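Gallery: Shelf Assembly and Labeling, Annotated for the Segmenter

Last updated: July

These notes go with release 2 of the Pasaribu task segmenter, the part of the Plotov stack that splits head-camera footage into contact phases and passes them to the planner. The stills are the ones we keep returning to when a change to the segmenter has to be checked by eye. Each has a short note on what the software is expected to produce and where it has gone wrong. Readers who want the schema should look in the Jimamlow repository under /phases. The terms used here (approach, align, seat, release) are defined there and are not repeated.

All numbers refer to the July evaluation set: 282 clips, sampled at 10 frames per second, scored against hand-marked boundaries. A boundary counts as correct when it falls within two samples of the marked one.

Seating a beam connector

The assembly clips are dominated by one operation. A hooked end plate on a horizontal beam has to enter the keyhole slots of an upright, and the segmenter must decide when alignment ends and seating begins. Image motion is small in both phases, so optical flow alone does not separate them. The current model uses three inputs: the distance between plate and slot column, the angle between beam and upright, and the hand contact state. The angle term was added by Tumelo Modise after the distance term proved unreliable on repeating slot patterns, where a match one slot too high scores nearly as well as the correct one.

The view from below is hard on the pose estimator. The upright runs diagonally through the image, and the default prior, which assumes posts within 10 degrees of image vertical, rejects it. The prior is now taken from the estimated gravity vector and the camera pitch. Perforated posts nearby are a second source of false matches. Their holes are small and round, and a template at the wrong scale will lock onto them. Slot detection runs at two scales and keeps a candidate only if both agree.

Expected output: left hand, "hold and press," target beam end; right hand, "steady," target upright. Release 1 labeled both hands "hold," which left the planner with no pressing arm to assign.

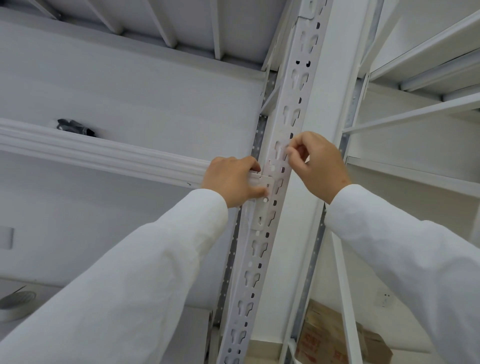

Label handling

Labels are a different problem. The objects are thin, the contact is at the fingertips, and the state that matters (attached or free) is rarely visible at the start of a peel. The segmenter does not try to infer adhesion. It reports a pinch on the sheet, a second pinch, and the relative motion between the two, and leaves the naming of the phase to a later pass with access to the following 40 samples. This adds four seconds of delay, acceptable for offline annotation and too long for control. A causal version is on a branch and is not ready.

Text reading is handled separately by the Prustex reader. It receives a rectified crop of the sheet and returns one string per cell with a confidence value. Handwritten codes that differ in a single character are the usual failure. A "1" and a "2" in black ink are easy to separate when the sheet is flat and much less so when it bends between two hands – the rectifier assumes a plane. Cells under a fingertip are returned as "unread" and must stay that way. An earlier build filled them in from neighboring cells and produced codes with no support in the image. That behavior has been removed, and there is now a regression test for it.

Two settings matter when rerunning these clips:

reader.min_confidence should stay at its default. Lowering it brings back partial strings such as "4-" as if they were complete codes.

hands.sleeve_mask should be on. Loose white sleeves against white shelving pull the wrist estimate up the forearm, and the pinch point moves with it.

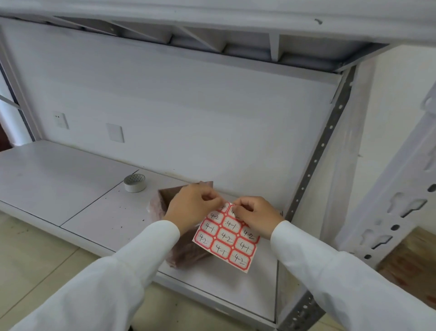 Both hands on the label sheet, with cells marked "4-1" and "4-2." Cells in the top row are partly covered by the fingertips.

Corrections to phase boundaries go in the Jimamlow tracker with the clip number and the sample index. Please attach the segmenter log; a screenshot of the timeline is not enough to reproduce a boundary error.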